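Student Projects > Broadcast and Media Technology

Keeping Lip Sync on a Small Live Stream
Project report by Rukhsana Bugti. Supervisor: Margaux Lebrun

Our department streams evening talks from the Veltham lecture room. Viewers had complained that the speaker's voice came ahead of the picture. My project was to measure the delay and find a setting that fixed it without buying new equipment.

The room has two cameras, a vision mixer and a separate audio desk. Video goes through a Zadent scaler before it reaches the encoder. Audio goes straight from the desk to the encoder, so it skips the scaler completely. I expected most of the error to come from there.

I tested with a clap board and recorded the encoder output. Each recording was opened in an editor, and I measured the gap between the board closing and the peak in the sound. I used 354 claps over 6 sessions. Claps where a hand covered the board were thrown out and are not in that total.
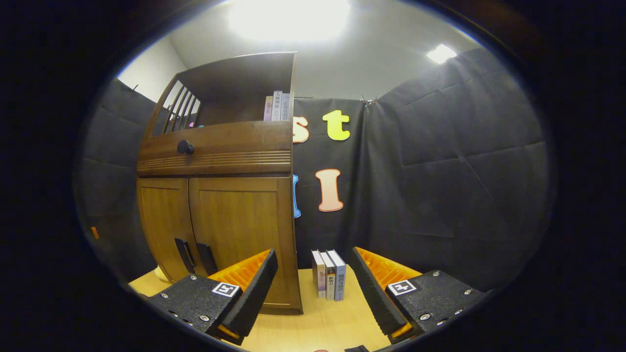
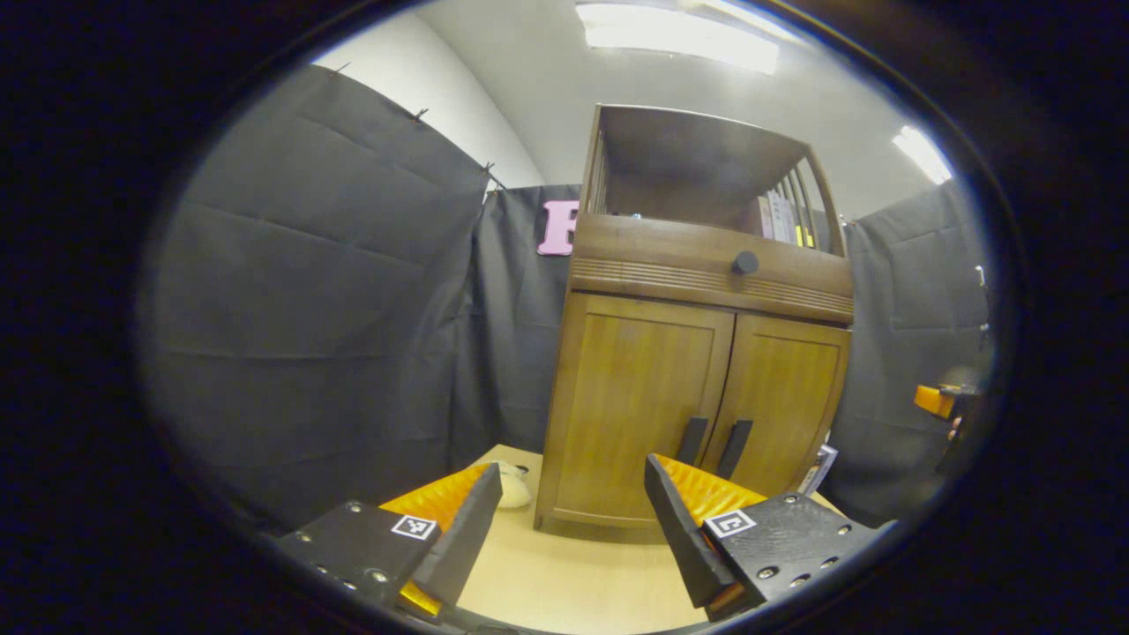

Wooden cabinet on a light tabletop

The gap was wider on camera two than on camera one. Camera two runs at a different frame rate, and the mixer has to convert it. With the scaler bypassed, the gap on camera one nearly closed, but the output then had the wrong resolution for the stream. Bypassing it was not a usable fix.

I then added delay to the audio in the encoder menu. One value suited camera one and a slightly longer one suited camera two. We settled on a value between them. Margaux suggested setting both cameras to the same frame rate, and after that a single value worked for both.

The new setting was used at the Monday talk. The recording was checked at the start, middle and end, and the sync did not drift. I have not tested it with the wireless microphone, which adds a delay of its own. The settings are written on a card inside the rack door.

Tags: live streaming, audio delay, frame rate
1229 views | 6 comments | Share
Contact the department | Back to top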